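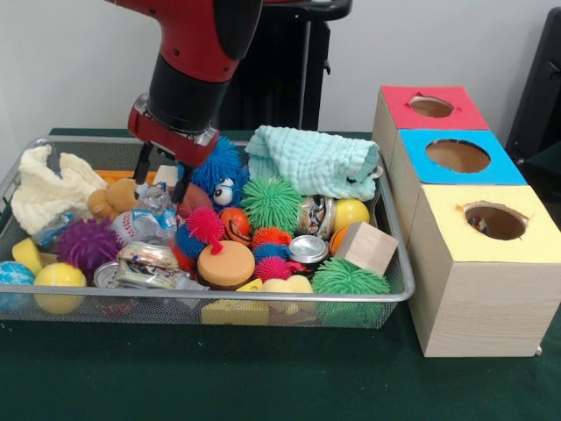 Teddy at the back, blue puffer next to the gripper.

17/04/2021

So I finally did it. I gave up sugar in my coffee for 30 days, and I have opinions!

Some background. I've been a two-spoons person since college, three if the coffee was bad (it was usually bad). Then in April I bought a bag of the Gautier dark roast from Pistora, the little shop on the corner in Plorthorpe, and the lady at the counter looked so sad when I reached for the sugar that I put it back. That was the whole plan. No research, no app.

The first week was awful. Everything tasted like a wet pencil. I drank half a cup each morning and poured the rest on the hydrangea, which seems fine.

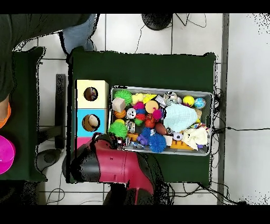
Green koosh ball in the corner, boxes stacked on the left.

By day 8 I'd switched to the Solero blend, which is lighter and a bit fruity, and that helped a lot. I also started using less water – my old scoop was way too small and I'd been drinking brown tea for years without knowing it. 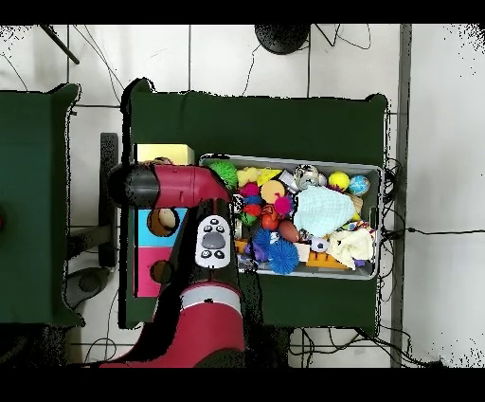

Then on day 17 I had a slice of my sister's lemon cake with a black coffee and oh my goodness. Why did I ever want both of them sweet? I went back for a second slice (purely to check).

I did cheat 2 times, both at gas stations, and I'm not sorry about either one.
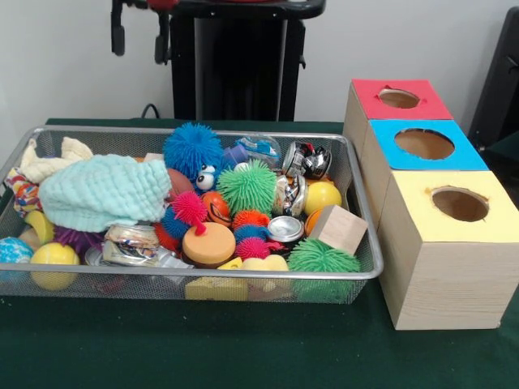 Mint washcloth near the front of the cream one.

Next up is salt on popcorn, maybe. My husband says he's not joining in. If you have a decent decaf to recommend, leave me a comment – the ones I've tried so far went to the hydrangea too.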